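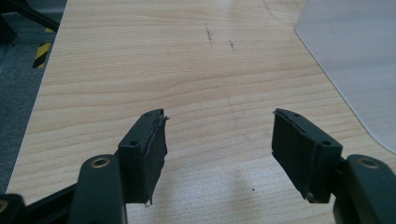 Fig. 1. Table top, light finish. Grain runs left to right.

Section 3. Table top and storage container

This section covers preparing the Molloleo table top for use, fitting the Ivia storage container, and routine care of both. Assembly of the legs and crossbar must be complete before starting. If the crossbar screws have not been given their final turn, go back and finish that step first.

3.1 Before you begin

Check that the following items are on hand:

Table, assembled and standing on its feet
Ivia storage container with lid
Self-adhesive felt pads, 3 mm thick (supplied, in the bag with the hex key)
Soft cloth, undyed
Mild dish soap
Spirit level
Tape measure

The table top is 1,167 mm long. Leave at least 300 mm of clear floor on the side where the container will be lifted on and off. The table can stand with its back edge against a wall, but allow a finger's width for the power cord of any lamp.

Note: The finish is a wood-grain surface. Do not sand, oil, or wax it. Products sold for solid wood furniture leave a film that attracts dust and cannot be removed without solvent.

3.2 Preparing the table top

1. Peel off the protective film, starting at a back corner. Pull it low and flat across the surface. If the film tears, lift the new edge with a fingernail or a piece of tape. Do not use a blade.

2. Wipe the surface with a damp cloth and a drop of dish soap. Work along the grain.

3. Wipe again with plain water, then dry.

4. Inspect the surface under a lamp held low to one side. Marks that disappear when wiped are adhesive residue. Marks that stay and can be felt with a fingertip are scratches and should be reported before the table is put to use.

5. Set the spirit level along the length of the table, then across it. Adjust the feet until the bubble is centered both ways. Turn each foot a little at a time, and lift the weight off it while turning.

6. Press down on each corner in turn. If the table rocks, repeat step 5.

Caution: The adjustable feet can be unscrewed completely. Stop when the thread marking becomes visible. A foot extended past the marking may bend when the table is moved.

3.3 Preparing the storage container

The container is molded from translucent plastic and is supplied with the lid pressed into place. New containers may carry a light dust from the mold, and the inside should be washed even if it looks clean.

1. Stand the container on the table and release the lid at one corner. Work along the short side, then lift.

2. Wash the container and lid in warm soapy water. The water must not be hotter than 70 °C. The container is not suitable for the drying cycle of a dishwasher.

3. Rinse and leave both parts upside down on a rack until dry. Water collects under the rolled rim and takes longer to drain than the rest.

4. Run a thumb along the rim and around the rounded corners. Small burrs left from molding can be taken off with a nylon scouring pad. Rub lightly; a rubbed patch will look cloudier than the plastic next to it.

5. Turn the container over and fix one felt pad near each bottom corner, set in from the curve. Pads placed on the curve peel off within days.

6. Press each pad firmly and leave the container upside down overnight.

Note: The felt pads are needed only if the container will be slid on the table top. For storage on a shelf or in a closet they can be left off.

3.4 Placing the container on the table

1. Choose a position away from the front edge. The whole base must be on the table, with no corner overhanging.

2. Lower the container with both hands, holding it under the rim. Set it down flat.

3. Load heavy items first and spread them over the base. Small parts should go in bags or smaller boxes so that they do not collect in the corners.

4. Seat the lid. Press the long sides down first, then the short sides. Check all the way around for raised spots.

5. To move a loaded container any distance, lift it. Sliding is acceptable for small adjustments on a clean surface.

Caution: Do not stand a container on grit, crumbs, or metal filings. One grain caught under a felt pad will leave a visible line in the finish, and such marks are not covered by the warranty.

Caution: Do not lift by the lid under any circumstances. The lid is a dust cover and will release under load.

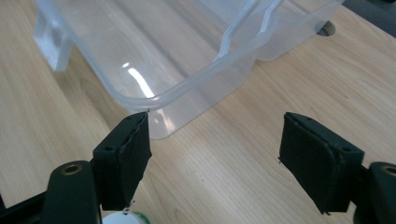 According to one comment left on the product page, the pads held up well but the lid was stiff through most of the first February, when the container was kept in an unheated garage, and it went back to closing normally once brought indoors for a few hours. The same comment asked whether a second container could be stacked on the first with the table in use.

Cold makes the lid stiffer. If the container has been stored below room temperature, bring it in and let it warm before opening or closing it. Forcing a cold lid can crack the corner.

Stacking two containers on the table is permitted if the lower one has its lid fully seated and holds the heavier load. Do not stack on a container with no lid. Three or more should be kept on the floor.

3.5 Care of the table top

Daily: wipe with a dry or barely damp cloth, along the grain.

As needed: remove grease with dish soap and warm water. Ballpoint ink can usually be lifted with rubbing alcohol on a cotton swab. Try it on the underside of the edge first, then rinse the spot and dry it.

Standing water must be wiped up promptly, above all along the edges and around the screw covers. Swelling caused by water entering at an edge is permanent.

Use a mat or trivet under hot pans, soldering stands, and glue guns. Use a cutting mat for any work with a knife. The surface resists light wear from paper, fabric, and plastic, but it will be marked by unglazed ceramic and by the bare feet of metal tools.

Direct sunlight will lighten the finish slightly over time. An object left in one place in a sunny room may leave an outline. Move the container now and then.

3.6 Care of the storage container

Wash by hand. Avoid acetone, paint thinner, and bleach. Label residue comes off with cooking oil left on for a few minutes and then washed away with soap.

If the plastic picks up static and draws dust, wipe it with a damp cloth and let it air dry. Rubbing with a dry cloth makes the effect stronger.

Replace the felt pads when they are flattened, hardened, or coming away at the edges. Warm the old adhesive with a hair dryer on its low setting and roll it off with a thumb. Clean the spot with alcohol before fitting the new pad. Replacement pads are sold under the Custon name and are the same thickness as those supplied.

3.7 Troubleshooting

Table rocks after being moved: the floor is uneven at the new position. Repeat 3.2, steps 5 and 6.

Container slides too freely: use thin rubber pads in place of felt on two of the corners. Do not leave rubber pads of unknown make on the finish for long periods, as some will stain it.

Lid does not seat on one side: the container is overfilled, or the walls have bowed outward under load. Remove some of the contents and try again.

Lid seats but lifts at a corner: check the rim for burrs and dried soap.

Felt pad leaves a sticky trace: remove the trace with dish soap, then replace the pad. The adhesive was disturbed before it had set.

Cloudy patch on container wall: caused by abrasive cleaning. Appearance only.

For parts not listed here, contact Khokhar customer service and give the model number printed on the label under the table top. Section 4 covers the optional drawer.

Revised December 20, 2020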